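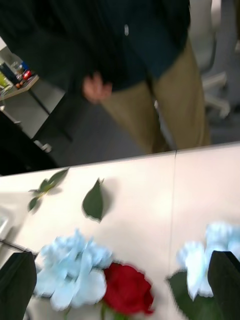 How did a congregation in a mill town come to keep its own library before it had a permanent minister?

The Furnum Street congregation in Vilville relied on lay readers for most of its early life, and those readers needed printed sermons. Members bought the books jointly, stored them in the meeting room, and lent them to any household that attended Sunday worship.

Student Project Report
Religion in Local Life, Spring Term
Submitted Saturday, May 25, 2024
Supervisor: Teresa Fitzgerald

1. Purpose

This report examines the lending library of the Furnum Street congregation and its part in holding the society together between visits from traveling preachers. Earlier local histories treat the library briefly, as a footnote to the building of the church. The project group considered it as a subject in its own right.

2. Sources

The principal source is the loan register, a bound volume of 88 pages now held in the Mirzaei Collection at Vilville. The group also consulted the minutes of the congregation's business meetings and a bundle of letters from the neighboring society at Pisine. The register gives the borrower's surname, a shortened title, and the month of return. First names are rarely entered, and it is often impossible to tell a father's loan from a son's. Pages 42 and 43 are stuck together and were not read.

3. Findings

The library opened with 60 volumes. Sermons and hymn collections made up the larger part, with a smaller number of Bible commentaries and two works on household medicine. The medical books were borrowed more often than any commentary.

Lending rose each winter and was heaviest in February, when the roads to Pisine were poor and no preacher could be expected. In those weeks the class leader read a printed sermon aloud, and families then took the same volume home in turn. The minutes record a dispute over one such volume, which was kept for an entire season by a family named Orcutt. A fine was proposed and later dropped.

Letters from Pisine show that the two societies exchanged books at least twice. The second exchange ended badly. Pisine returned a hymnal without its cover, and the Vilville meeting voted to lend nothing further outside its own membership.

4. Limits of the Study

The register ends abruptly, and the minutes do not explain why. The group found no catalog of the library at its closing, and only four of the original volumes have been located. Attendance figures for the same years are missing, so lending could not be compared with the size of the congregation.

5. Further Work

The Pisine letters have been transcribed only in part. The remaining transcriptions will be deposited with the Mirzaei Collection together with the group's index of borrowers.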